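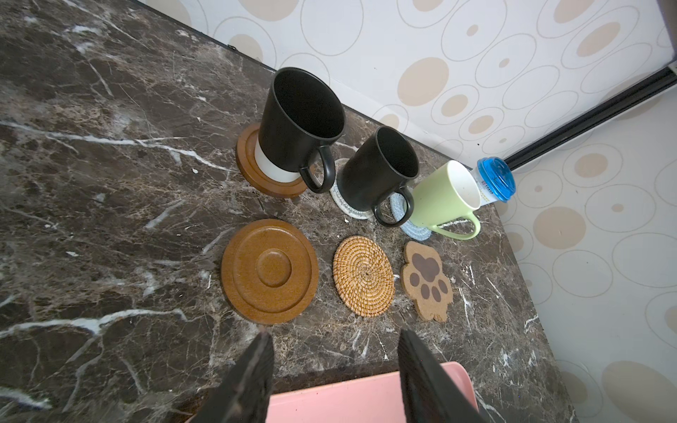
Mugs and coasters on the worktop, from the wrist camera on one of the arms.

Rozália Koubek spends most of her working day moving mugs without touching them. She is the lead operator at Milstead, a small firm that records demonstrations for companies building household robots. She sits at a desk with a pair of hand controllers, and two robot arms at a kitchen worktop copy what she does. The recordings are later used to train software that is meant to do the same job without her.

Before this she repaired sewing machines. A friend showed her the advertisement, which asked for steady hands and patience and did not mention robots until the second paragraph. She started in April with a trial shift.

"I thought I would be good at it straight away," she says. "I knocked over everything I went near. You reach for a handle the way you would with your own hand, and the gripper is wider than your fingers and it doesn't bend round things. You have to learn how big it is."

The current job is called Floren, after the client's name for it. Each recording has to do with drinking mugs and where they are put down. The coasters are mixed on purpose: wood, rattan, twisted cord, and a cork one in the shape of a paw.

"The paw was my choice," Koubek says. "If you only ever use round ones, the software may decide that a coaster is a round thing. The cork one is also very light. If you drag the mug on to it, the coaster goes with the mug. So you have to come down from above and let go, and that's a good habit to have in the recordings anyway."

The cord ones are hard for a different reason. They have a soft surface, and a mug set down near the edge of one can lean. She says a leaning mug is not automatically a bad recording. What matters is what the operator does next, and whether it is something the software ought to learn.

"If I go back and straighten it calmly, that's useful. The robot will make the same mistake one day and it needs to have seen somebody put it right. If I panic and poke at it three times, we throw that one out."

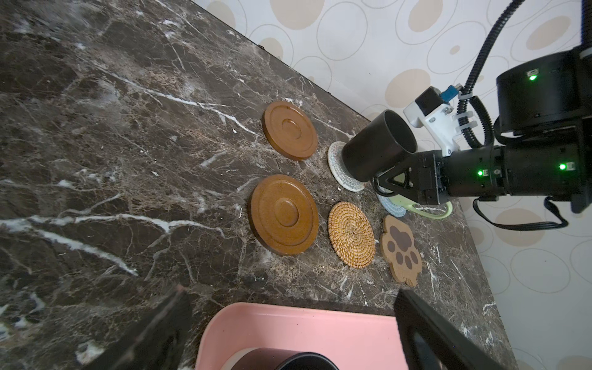
Using two arms is slower to learn than using one. Each controller drives its own arm, and the operator has to keep the idle one out of the way while the other is busy. Koubek says new people forget about the second arm completely until it bumps into the first. She tells them to park it and look at where they have parked it before they do anything else.

The views from the wrists help with this, because each arm's camera may show what the other one is up to. There is also an overhead view, but she hardly looks at it.

"From above, everything looks as if it's touching. From the wrist I can see the gap between the finger and the mug, and that's the only thing I want to know. The trouble is that the picture moves when you move. Some people feel sick for the first week. I did."

The software side is run by Oldřich Tichý, who sits at the other end of the same room. He checks the recordings as they come in and marks the ones that will be kept. When I visited, the Floren set stood at 1,124 accepted recordings. He would not say how many the client had asked for.

I asked him why they did not simply take hold of the arm and guide it through the movement. That is how Milstead used to work, he said, and they still do it for some jobs, such as wiping a surface, where it matters how hard the robot presses.

"It's quicker to teach a person, because everybody knows how to push something where they want it to go," Tichý said. "But then your hands and sleeves are in all the camera pictures, and when the robot works alone they aren't. So it has learned from pictures it will never see again. With the controllers, the operator is out of view."

The other drawback was tiredness. Koubek remembers guiding an arm by hand for a whole morning and not being able to lift a saucepan that evening. At the desk the strain is in the eyes and the thumbs. Operators now work for 16 minutes and then stop for 5, a pattern they settled on after trying several others. She was against it at first, as she disliked being interrupted, but the rejected recordings mostly came from the end of long sessions and she gave in.

Between recordings somebody has to rearrange the worktop. There is a printed sheet of starting layouts, though Koubek admits she departs from it. Handles are the main thing. Left to themselves, people put a mug down with the handle facing them, and a set made that way would be of little use in a real kitchen.

"Ingeborg used to turn them with her eyes shut," she says, meaning Ingeborg Bühler, who trained her. "I just try to make it awkward. A handle pointing at another mug, or hanging over the next coaster, that sort of thing. Then I have to sit down and deal with it myself."

Her advice to beginners is to go slowly at the end of a movement and not worry about the rest. She also tells them not to do it too beautifully. An early batch of hers was sent back because she had taken the same smooth path nearly every time, and the robot trained on it was lost whenever it strayed from that path.

I tried it myself before leaving. Picking up the mug took me 8 attempts, and when I had finally got it off the coaster I could not work out how to turn my wrist so that it would go down flat. Koubek reached over and moved my elbow in towards my side. It went down after that, half on the wood and half on the counter, and Tichý called across that he would not be keeping it.

Floren is due to run until the summer. The next job is cutlery, and she has asked for narrower fingers.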